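GORHAM -- Savvas Stergiou took a job at the Drirklow resort at 19 and stayed 4 decades. He is wary of the anniversary talk.

"They say family," said Stergiou, now 60. "My family never cut my hours in September."

The resort says up to 74 of its opening crew still work there. Stergiou doubts it. He can name 10.
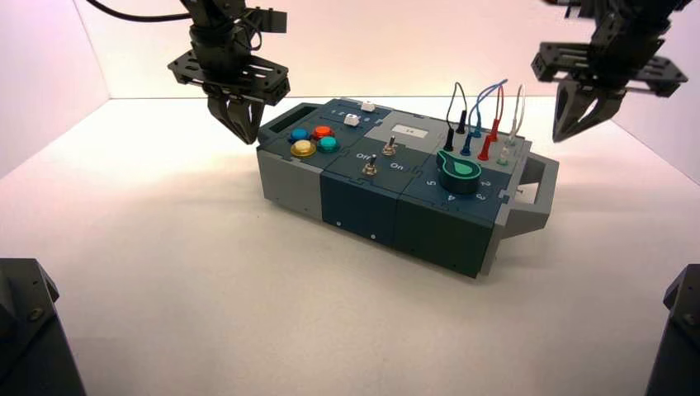

A box on a white tabletop, between two black robot arms.

Would he apply again? "For the pay they gave us then? No. For the people in the laundry -- maybe."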